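Visit report: open afternoon at the Ullness manipulation lab

Filed under: Site visits, Household automation

Ullness opens its lab to outside engineers once a year, in February. I attended the afternoon session, which started at 1:30, with a group drawn mostly from integrators and appliance suppliers. My own interest was narrow. We are looking at tidy-up tasks for assisted living units, and I wanted to see how an established group sets up the work cell, collects demonstrations and resets between runs.

The tour began in the living room cell, where Duván Mosquera, who runs data collection, was already working with his operators. 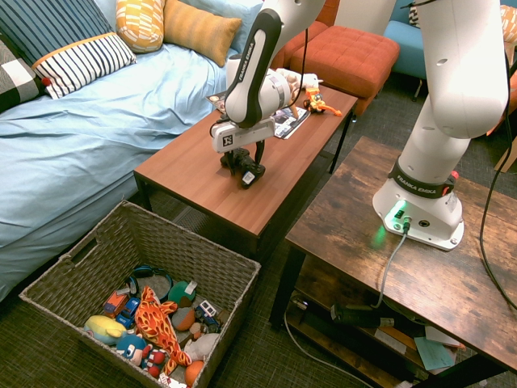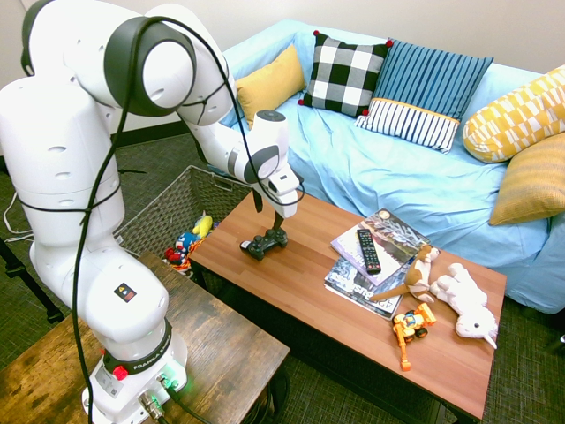
Cell layout

The living room cell is furnished at full scale. A low coffee table with a wood-grain top holds the objects to be moved, a wicker basket on the carpet takes toys, and there is soft seating on more than one side. The arms are Franka units with two-finger grippers, mounted on a separate table with a worn wooden top. Mosquera said the mounting table was picked for its mass and its height, and that its looks played no part in the decision.

The object set on the day consisted of magazines, plush toys, toy vehicles, a TV remote and a game controller. Ullness sorts these into classes by how they behave in the gripper. Plush toys tolerate a poor grasp and will usually come up whichever way the fingers close. Rigid plastic objects with curved shells do not. Magazines are the worst class in the set. A glossy cover offers a parallel gripper almost nothing to hold unless the spine or an overhanging corner can be reached, and a stack has to be taken apart from the top.

I asked why the lab does not leave the magazines out. The answer was that they turned up in nearly every home the team had looked at before building the cell, and a tidy-up routine that skips them leaves the table looking much as it did before.

Data collection

All demonstrations are teleoperated. The operator drives the arms by hand controllers, and the software logs joint positions, gripper width and camera streams on a shared clock. The logging package is called Stamalier and was written in house. It is plain to look at but does two things I have not seen in commercial tools. It rejects a run at the time of recording if any stream has dropped out for longer than a set limit, and it requires the operator to pick an outcome label before the next run can start. Runs cannot be relabeled later without a second person signing off.

The target for the living room cell is 300 accepted runs per task variant. At the time of the visit the current variant stood at 63. Mosquera said the early runs in any variant go slowly, as operators are still settling on a grasp order, and that the pace picks up once they stop debating it.

Operators work in pairs. One drives and the other resets the objects, and they trade places every 37 minutes. The figure came out of the lab's own error logs, which showed a rise in dropped objects past that point. I would have liked to see the underlying data. We were shown a single plot with no spread on it.

Reset procedure

The reset took up more of the discussion than anything else, and I think correctly so. In most demonstration setups the reset is done from memory and drifts over a day. Ullness uses a printed sheet for each variant with object names and a coarse position for each. The person resetting follows the sheet, then moves any one object of their choice to a new place. This last step is meant to keep the policy from learning fixed positions.

Several visitors questioned whether one object is enough. Mosquera agreed that it may not be. A comparison is planned using four objects moved per reset, with everything else held the same.

Policy demonstration

After a short break we moved to a second cell, laid out as a kitchen counter, for the autonomous demonstration. Shayne Halliday leads policy training and ran this part. The task was to clear the counter into a bin. The policy, named Nullard, was trained on teleoperated runs from that cell only.

We saw 4 attempts. The first and third were completed without help. In the second, the arm stalled above a plastic cup for long enough that Halliday ended the run. In the fourth, the gripper closed on the edge of the bin and the arm stopped on its force limit, as it should. Halliday did not restart or explain away either failure, and brought up the log for both on the wall screen. In the stalled run the predicted motion was switching between two grasp approaches with almost equal weight and never committing to one.

Cycle time was not given. By my own watching, the arm moves well below the pace of a person doing the same job, and no claim to the contrary was made. For our use, speed matters less than whether the unit can be left alone for an hour, and on this showing it cannot be yet.

Grippers and wear parts

The last stop was the bench where fingers and pads are maintained. Pads are bought from a small supplier, Ñahui, and are changed on inspection with no fixed interval. The technician on the bench had a tray of worn ones for us to handle. Wear was heaviest at the outer corner, on the side that meets the table when the arm comes in low for a flat object. I took this as more evidence that the magazines are expensive to include.

Cable routing also came up. Each added cable along an arm is one more thing to snag, and the lab rechecks its ties at the start of every shift -- a two-minute job that is on the same printed sheet as the object reset.

Points to carry over

-- Forced outcome label at the end of each run. We can add this to our own recorder with little work.

-- Printed reset sheet, one per variant. Ours are kept in a shared file that people do not open.

-- Automatic rejection on dropped streams. Needs a decision on the time limit. Ullness would not give theirs, saying it depends on camera rate.

-- Pad inspection at shift start, with the removed pads kept and tagged by task.

Open questions

I did not get a clear answer on how much of the living room data transfers to a room with different furniture. Halliday said a test in a second furnished space is planned but has no start time. I also asked whether accepted runs that include a recovered drop are kept in the training set. They are, under a separate label, and the effect of removing them has not been measured.

Visitors were given the blank reset sheet and the list of Stamalier outcome labels on paper. I have scanned both into the project folder. The session closed at 4:45, and parking is on the north side of the building, with the entrance by the loading dock.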